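FOR IMMEDIATE RELEASE
Rokville, Thu 11 March

Halás puts its lilac square on the desk

Hi, I'm Viera Štefanec, and I run Halás, a small paper shop in Rokville that has been my whole life since I quit a perfectly good office job. I'm writing this release myself (sorry, Remzi!) because I'm too excited to hand it over. Our new desk square is going on sale, in one color to start with, and that color is lilac. 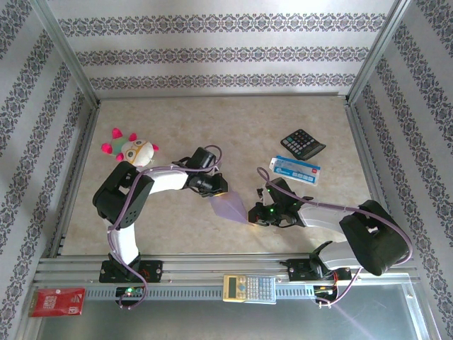
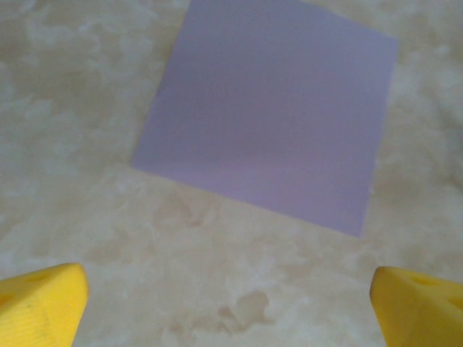
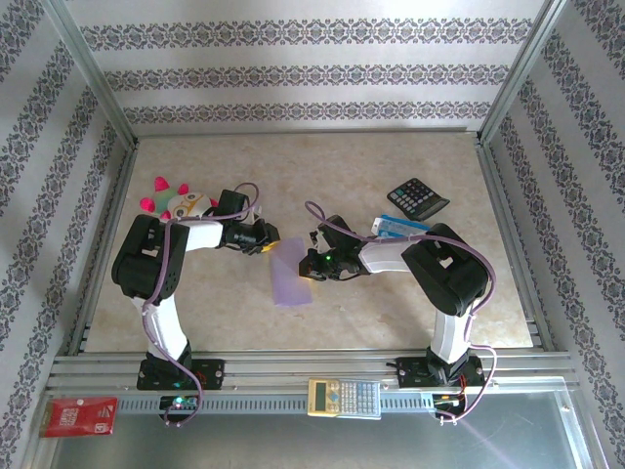
The lilac sheet in three views at the worktable. Free for press use with credit to Halás.

I wanted a sheet you could leave next to the calculator, scribble a sum on, fold into something silly during a phone call and then replace without feeling bad. We went through a lot of purples in February. Some looked gray by the window, one looked like cough syrup, and Přemysl Baláž, who cuts for us, voted for green every single time. The one we kept is soft and quiet and sits nicely on a pale desktop. I've had a stack by my elbow for weeks now and I still like it!

The first run is 4,000 sheets. We've already set 174 packs aside for people who signed up in the shop, and Ifor Morris at Ustine is taking some for his stationery counter, so if you'd rather buy there, please do, he's lovely. A pack has no plastic sleeve, only a paper band, and the band is fine to write on too.

Come by and try one before you buy. There's a pen on a string at the front desk and you're welcome to fold whatever you like (Remzi Baysal will show you his boat if you ask). If you write about paper, desks or crafts and want a sample, drop me a line at the shop and tell me where to send it.

Press contact: Viera Štefanec, Halás, Rokville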